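Software Engineer, Robot Motion and Simulation
Cevell, Andiseck
Permanent, full time or four days a week

Cevell writes the software that runs two-armed work cells for small factories. We don't build arms. Our customers buy those from whoever suits them, and we supply the planner, the controllers, the perception code and the tools their own staff use to set up a job. There are 18 of us, in one office with a workshop downstairs. We are looking for one more engineer to join the motion team.

What the team does

The motion team has four people and is led by Vandana Bansal. It looks after three code bases: the trajectory planner (C++), the task layer that sits on top of it (mostly Python), and the simulator where both are tested before anything goes near a customer's floor. You would work in all three, though most of your first year would be spent on the simulator and on the part of the planner that deals with two arms sharing one workspace.

Our largest current customer is Furnico, who assemble flat-pack fittings and want one cell to handle several short jobs a day. Every changeover means new parts, new trays and new places for the arms to get in each other's way. At present a changeover needs one of our engineers on the phone. We want it to be something a shift lead can do from the setup tool, and the planner has to be good enough to make that safe.
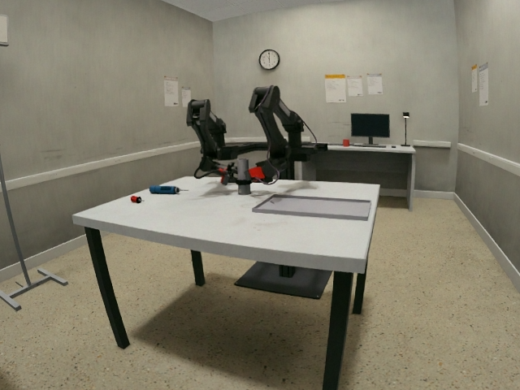
Two-arm planning is where most of our open tickets are. Single-arm moves in free space are largely solved in our stack, and the planner finds them quickly. Trouble starts when both grippers have to come in on the same part. With the red grippers either side of the grey cylinder, each arm is a moving obstacle for the other, and the cables near the wrists take up room that our collision model does not yet describe well. The planner must also keep clear of whatever else is on the table, such as the screwdriver and the tray, without treating every loose item as a wall. At the moment it is too cautious and will sometimes give up on a move that an operator can see is possible. Fixing that would be your first sizeable piece of work.

The simulator itself needs attention as well. The nightly run goes through 500 table layouts and reports planning failures, contact errors and timing. It is useful but slow, and a failed layout is awkward to replay on a developer's machine. Contact between gripper fingers and rounded parts is also less accurate than we would like. We have a list of known differences between simulated and measured joint torques, and nobody has had the time to work through it.

Typical work

Writing and testing planner code for coordinated arm movements, including timing between the arms.

Extending the collision model to cover cables, hoses and fingers that open and close.

Making nightly failures replayable from a single saved file.

Comparing logs from the workshop cell with the same job in simulation, and changing the model where they disagree.

Reviewing other people's code, and having yours reviewed. Everything is reviewed by one other person before it is merged.

Answering questions from customers' engineers. This comes to a few hours in a normal week and more when a new cell is being set up.

There is some travel. Expect 2 site visits a year, usually three days each, with travel time counted as work.

What we need from you

Good working C++ and enough Python to be comfortable. We use C++17 and are slowly moving to C++20.

Practical knowledge of rigid-body kinematics. You should be able to explain what a Jacobian is for and what goes wrong near a singularity.

Experience with at least one physics simulator or motion planning library. We don't mind which.

The habit of writing tests, and of writing down what you found when a bug took a long time to track down.

Spoken and written English good enough to explain a technical problem to a customer.

Useful but not required: real-time Linux, trajectory optimisation, depth camera calibration, or time spent working on a factory floor. A degree is not required. Two of the team came from machine maintenance and learned to program later.

Pay and conditions

The post is on the senior or mid-level scale, depending on experience, and we send both scales to everyone we invite to interview. Holiday is 27 days plus public holidays. Core hours are 10.00 to 15.00. You can work from home up to two days a week once you have settled in, but the job needs regular time with the workshop cell, so we can't offer it fully remote. There is an on-call rota for customer support, shared across the company and paid separately.

The office is on the first floor of the Van Leeuwen building, a short walk from Andiseck station. There is a lift, bicycle storage and a small number of parking spaces.

How to apply

Send a CV and a short letter to Arash Ahmadpour, who handles recruitment for the engineering teams. In the letter, please describe one piece of motion, control or simulation software you worked on and what you would change about it now. One page is enough. Links to code are welcome if you have any you are free to share.

The first conversation is a 30-minute call with Arash and someone from the motion team. After that we invite a small group to the office for half a day. You will look at a failed planning run with Vandana, talk through how you would investigate it, and see the same job on the workshop cell. There is no take-home task. We pay travel costs for the visit.

We would like the new person to start in December, and can wait longer for someone with a notice period to serve. Questions about the work itself can be sent to Arash, who will pass them to the team.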